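Willitz handled wicker basket, medium: long-term review

Category: Storage and display
Price paid: 50, including the liner, which I removed
Period of use: since September

The Willitz medium is an open basket with a fixed arched handle, sold for fruit, bread and general table use. I bought it to replace a Greser wire bowl that scratched every surface it was set on. Most of its work is holding play fruit on a white two-part table, plus occasional trips between rooms. It has had no outdoor use.

Construction

The body is woven wicker. The weave on my unit is even along the sides and slightly open at one point near the base, where two ends meet. I trimmed one protruding end with side cutters on the first day. A second appeared later and was pressed back in with a thumbnail.

The base is close to flat. On a hard top it rocks by a small amount when pushed at one corner, and stops rocking once there is any load in it. Anyone placing it over the joint between two table sections should shift it to one side, as the joint makes the rocking worse.

Handle

The handle is the reason to choose this model over the Kontogiannis, which is cheaper and has a folding pair. A tall fixed arch leaves plenty of clearance above the contents, and the basket hangs level when lifted at the center. It also makes the basket awkward to shelve. Measure the shelf before ordering.

Bare wicker is rough in the hand at the top of the arch. I wrapped mine in white tape over the full length and finished it with two red bands, one near the top and one low on the left. The wrap took 3 attempts. Start at the rim and overlap each turn by half the width of the tape, keeping the tension constant over the curve. Tape laid without tension wrinkles on the inside of the arch.

Capacity

Toy fruit of the usual size, such as a peach or a mango, sits below or just above the rim and does not roll out in normal handling. With four pieces in it the basket is comfortably filled and the pieces overlap, so the bottom one has to be dug out from under the others. For a single visible layer, buy the large.
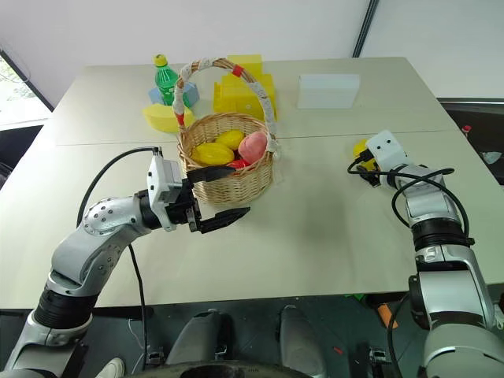 Stelios Manolakis wrote in after the first version of this review to say that his tape wrap failed at the rim within a month, and that a dab of wood glue under the first turn fixed it. He also considers the medium too small for real fruit and uses his for onions.

I have not needed glue, but the rim end is where mine would lift first, so the suggestion is sound. On size I agree in part. Real apples weigh far more than play pieces, and I would not carry a full load of them by this handle every day.

Cleaning

A dry brush is enough for dust. Crumbs lodge in the base weave and need a vacuum nozzle. The tape wipes clean with a damp cloth.

Verdict

Good handle geometry, acceptable weave, average base. The supplied liner fits badly and should be left out. Recommended for light loads. Mine came from the Gerkcombe shop, stock number 817, and the large is listed on the same shelf card.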